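Journal de janvier, le linge

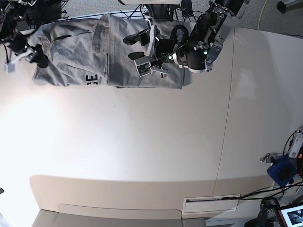 Malsha Weerakoon
Tient le journal de la maison de Plesine

Le sweat gris clair est encore sur la table, en boule, à moitié plié. Dans les plis on ne lit plus qu'un E et un bout de C bleu marine, de travers. Il faudra le reprendre depuis le début, bien à plat, les manches ramenées vers le milieu.

Levée tôt. J'ai commencé par les torchons, parce que c'est facile, puis les taies. Jamila Kumarasinghe est passée vers dix heures rendre le panier et elle est restée pour un thé. Elle plie ses hauts en trois dans la longueur et les range debout dans le tiroir. Moi je les empile, comme ma mère, et je tire toujours celui du dessous. J'ai essayé sa façon sur deux tee-shirts. Ça tient à peu près, sauf pour les cols.

Les sweats, c'est autre chose. Le coton est épais, une fois la capuche ou le col rabattu ça fait une bosse, et la pile penche. Je les garde pour la fin et à la fin je n'ai plus envie.

Mis de côté un sac pour la collecte de Gorkdale : deux pulls, le pantalon beige, une écharpe que je ne porte pas. Le dépôt ferme le 31. Jamila en a un aussi, on ira ensemble avec sa voiture.

Acheté 14 cintres à la boutique de Hiltham. Il en aurait fallu plus pour les chemises, mais la tringle plie déjà.

Après-midi, repassage. Plus d'eau déminéralisée, j'ai pris celle du robinet. Une taie a un faux pli que je n'ai pas rattrapé.

Ce soir, soupe de lentilles, 300 grammes, trop pour moi seule. Le reste est au frigo. Demain les draps, et recoudre l'ourlet du rideau.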